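The Second Coat

My grandmother's kitchen in Dosside was yellow for as long as I knew her, though it was never the same yellow for very long. Every other January, once the holiday dishes were back in their boxes, she would drag the table into the hall and start in on the walls, and we would eat our soup standing up for 2 days and think it the finest party in the world.

I have been thinking about that kitchen because I finally painted my own. It took me 12 years in this house to get around to it, and I can't blame anyone else, as I had the paint chips taped beside the refrigerator for most of that time.

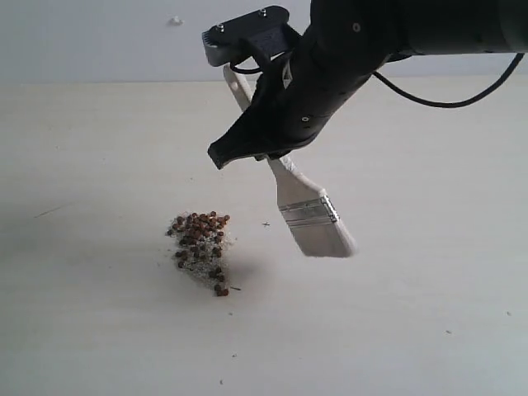 The color I settled on came from Sodano, the old paint and hardware store on the hill, where they still mix a sample while you wait and let you stand in the doorway with it to see what daylight does. I went home with three little jars, all of them called some kind of cream, and I painted a patch of each beside the window. In the morning I loved the first one. By suppertime it had gone the color of a bandage, and the one I had nearly left at the store was glowing away like warm bread.

So my advice, if you want it, is to live with your patches for a week or so. Look at them when you're making coffee, and look at them again when you're tired and the lamps are on — you'll be tired in that room a good deal more often than you expect.
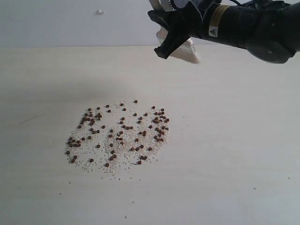 Then there is the matter of the edges. I own a roller and I'm fond of it, but the strip along the ceiling and the fiddly bits behind the faucet want a brush, a decent one, and an afternoon with the radio on. I did mine slowly. I stopped for toast. I found a pencil mark behind the door where a child from some earlier family had been measured, and I painted very carefully around it, and I mean to leave it there.

The second coat went on in half the time and did twice the good, just as my grandmother always claimed it would. I have put the table back. I'm already looking at the hall.
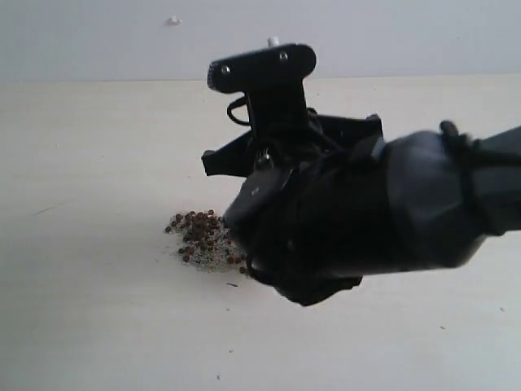
A plain off-white wall and a pale cream tabletop.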